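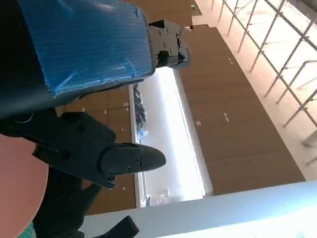

A black gripper finger beneath a block wrapped in blue tape.

Clitdale is a small town in the hills, 183 miles inland by the old stock road. It sits where the Misico River meets Hinojosa Creek, and most of its older streets follow one bank or the other. The town has 1466 residents, a number that has changed little over the years.

The first settlers came for the grazing land. A flour mill followed, then a rail siding, and the main street was laid out between the two. The siding closed long ago, but the mill building still stands and is now used as the town library. Its opening hours are short – mornings only, except on Saturdays.

Visitors usually arrive on Route 179, which enters from the south and crosses the river on a narrow bridge. Trucks have to use the bypass. Parking on the main street is free.

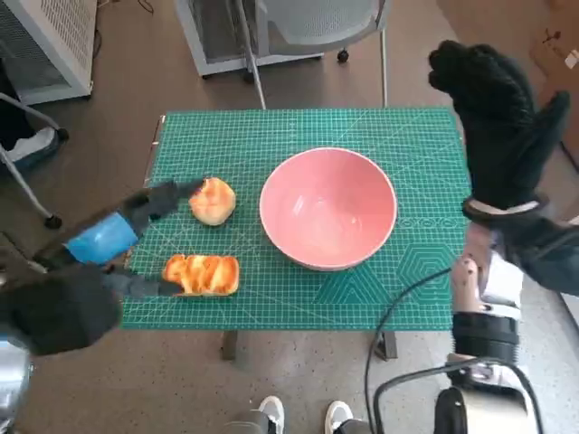 Getting Around

Most of the town can be seen on foot. The river path starts behind the library and runs upstream to Ellotetti Park, where there are picnic tables and a shallow swimming spot. Beyond the park, 166 steps lead up to the lookout. The climb is steep in places – wear proper shoes. The annual sheep fair is held in September, and rooms fill up early that week.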